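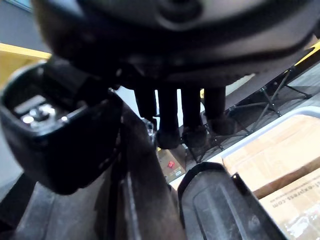
Figure 1. Source: authors' own material, 2026-03-03.

4.2 What visitors said about the tasting room

I'll start with the part that surprised me most. Of the 539 people who filled in our form at Dilberg, 390 told us they had come for the garden and the lunch, and the wine was more or less an afterthought. I had expected the cellar tour to win easily (I'd even written half a paragraph saying so, which I then had to bin). When we split the answers by age the picture hardly moved, though the under-thirties were a bit keener on the tour if it came with something to eat.

The staff at Mivero, the smaller estate over the ridge, weren't surprised in the least. They had stopped printing long tasting notes in July and gone over to a single card with the grape, the slope and the price. People seemed to like it. One visitor wrote that she could finally read the whole thing before her glass was empty — I have kept that comment pinned above my desk ever since!

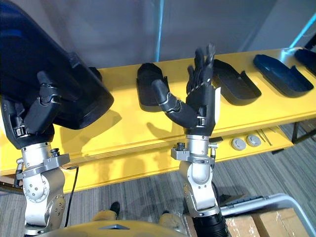 Price came up far less than I'd feared. We asked everyone whether they would pay extra to taste the older Sfeir bottlings, and most said yes as long as the pour was generous and somebody sat down with them for a few minutes. The ones who said no were mostly driving, so I wouldn't read too much into it. A fair few asked for a small bottle to take home instead, and I think the estates should look at that before they spend anything on new signs.

One warning about the form itself. Question six asked about "heritage", and I now think that was a poor word to choose. Some people took it to mean the old buildings, some the family, and a handful wrote about their own grandparents — lovely to read, very hard to code. I've left those answers out of Table 3 and come back to them in section 5.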